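Sharing a bench with a robot arm: what I do differently now

I've worked in the sample prep room at Podedon long enough to remember when every tube got uncapped, filled and capped by hand, and my thumbs remember it too! These days an arm does most of the moving and I do most of the setting up. The job is easier on the hands and a bit harder on the head, so here are the habits that stuck.

Lay the bench out before you touch any software. We had a computer model of the new station for weeks before the real thing got bolted down (Leltska built it), and I'd tell anyone to insist on seeing one. Ask to have your own stuff put in it, the racks and the pipette and the dull things like shelves and sockets. Then stand where you'd normally stand and pretend to work a shift.
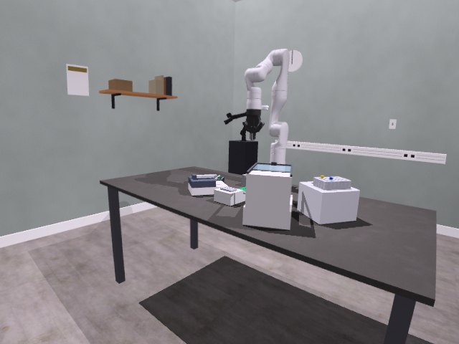

Over at Matheson they never got a model, Gondance wrote in the comments last time, and the first month was all elbows, with people reaching across the table for a rack and tripping the safety stop. Their fix was a strip of tape down the tabletop, people on one side and arm on the other, and the stops pretty much went away.

I love the tape idea and stole it right away. Use the cloth kind, because the paper kind goes gummy when you wipe it with alcohol.

Park your racks in the same spot every time. I drew corner marks with a paint pen and it saves me a good ten minutes of fussing in the morning. If a rack wobbles, swap it out, don't shim it with folded paper towel (yes, I did that, and yes, it slid).

Keep cap colors simple. We use one for ready and one for hold, and that's it.

Write down what the arm did overnight in a plain notebook. Our longest run so far was 325 tubes, and I still like reading it in pen.

And talk about the boring part with your boss early. I went from 173 caps on a bad day to almost none, which left hours that somebody was going to fill. I asked for the troubleshooting course before anyone offered, and got it in May. Two of us trade off now, one loading and one checking, and we switch after lunch so neither of us goes cross-eyed.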